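Geltik
Home
About us
Courses
Fees
Contact

About Geltik

Most "about us" pages for language schools tell you that learning will be fun, fast and life-changing. We have read a lot of them. We have also taught a lot of adults who believed one of them, paid for a year up front somewhere else, and came to us still unable to call a dentist.

So we would like to make smaller claims. Geltik teaches English to working adults, in the evening, in groups of up to nine. We are a school with three classrooms on the second floor of a former insurance office. We don't have a method with a trademark. 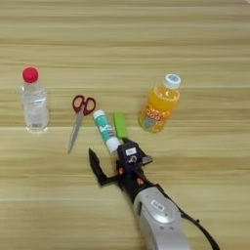 How we got started

The school opened because its founders were tired of the one they worked for. That school had an app, a mascot and a "fluency guarantee" with two pages of fine print behind it. Students who missed a single class lost the guarantee. Nearly everyone missed a class, because they had jobs and children, and the people who wrote the fine print knew that perfectly well.

We took over the lease in June with secondhand chairs and one course on offer. The first term was thin. A room in the back was rented to an accountant until we could afford to use it ourselves, and for a while the sign downstairs still said Annamalai Insurance. Some of our older students still call the building Annamalai, and we have given up correcting them.

What we think about levels

You will be asked to take a placement interview before you join. It lasts 20 minutes and there is no score. We are suspicious of scores from online tests, mostly because we have seen the same person placed in four different levels by four different websites in one week. If you have a certificate, bring it, but please don't be offended when we interview you anyway.

We also don't promise a level by a date. You may have seen charts saying that 200 hours will take you from one level to the next. Two hundred hours of what? Half asleep in the back row counts the same on those charts as arguing with your landlord in English. Some people move up in two terms. Some need five, and a few of them speak better at the end than the quick ones.

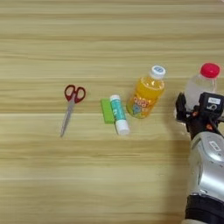

Books and software

Our core course uses the Modura readers, which are old-fashioned and have bad drawings. We keep them because the dialogues sound like people talking and because they cost less than the glossy series. When a new edition came out with an online subscription attached, we bought up the old one instead.

We tried Riltar, the vocabulary program, for two terms. Students liked the points. At the end of it they could match 642 words to pictures and would not use most of them in a sentence. A salesperson told us we had been using it wrong, and perhaps we had. We canceled it and put the money toward a second teacher for the beginner group. 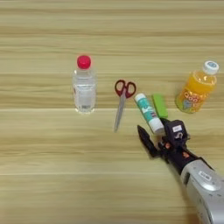
Fees

A term costs $781, including the reader. You can pay it in three parts and we don't charge extra for that. There is no registration fee, no "materials contribution" and no discount that ends tonight. If you leave in the first two weeks, you get back whatever you paid, minus the classes you attended. After that it gets more complicated, and the Fees page sets it out in full.

We raised the price once. We were told to call it an investment in the student experience. It was the heating.

What a class is like

A class runs from 6:30 to 8:30 in the evening with a short break. Teachers talk less than you might expect and students talk more than some of them would like. Beginners spend the first few weeks on plain household and desk words, on colors, and on the small words that say where something is. We doubt anyone learns "next to" from a diagram, so the practice uses ordinary things on a table: a water bottle with a red cap, scissors, a glue stick, a green eraser. People ask for one of them, get handed the wrong one and have to say so politely. The polite part takes longest. By the middle of the term the same group is complaining about a late delivery over the phone, with the teacher on the other end being difficult.
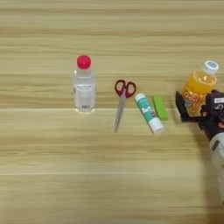 Homework is short and we do check it. Nothing is graded. If you haven't done it, come anyway, because the people who stay home out of embarrassment are the ones we lose. What homework there is tends to come out of your own week: a message you had to write at work, a form from your kid's school, a sign you didn't understand. Beginners can simply put things in order on paper, the way the bottle, scissors, glue stick and eraser make a row on the table, and write one true sentence for each gap between them. It looks childish. Our advanced students still get "between" and "among" mixed up, so we are not in a hurry to drop it.

Visiting us

You can sit in on a class before you pay for anything. Write to the office and say which evening suits you. The street door sticks, so push hard, and the elevator is slower than the stairs.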